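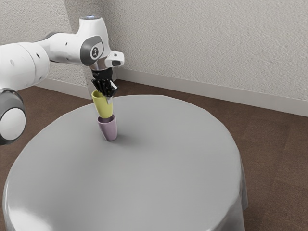
Figure 2. Simulated cup-stacking task used to compare purchase options.

4.1 Planning the purchase in simulation

Before any money was committed, the stacking task was built in simulation with a single arm, a two-cup set and a round table. The Grellville laboratory had room in its budget for one arm and one gripper, and the quotes from Pirent and Dorard differed mainly in what was left out of them. Pirent listed the wrist camera as an extra at 482 euros. Dorard included it but charged separately for the controller licence, renewed every January.

We ran 2000 simulated trials for each option and logged every grasp. Training time on rented machines was entered as a cost in its own right - a line that was missing from our first plan.

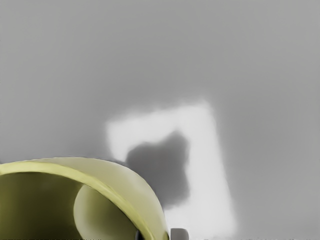 Spare fingers were harder to budget for. Neither supplier gives a service life for them, so we allowed two sets a year and priced them at the list rate. With delivery and fitting, the yearly running cost came to 2847 euros, more than we had set aside. The difference was met by putting off the second workstation.

Simulation cannot tell a buyer how long a part will last or how quickly a supplier will answer the telephone. We asked other groups about both points before placing the order.

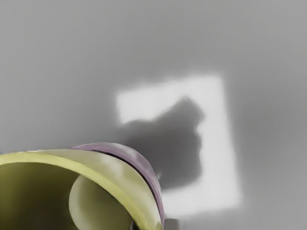 Leandro Farías replied that his group at Orellana had underspent on the arm and overspent on repairs, and that he would now ask for the service contract to be priced in the first quote. We have added this to the checklist in Section 5.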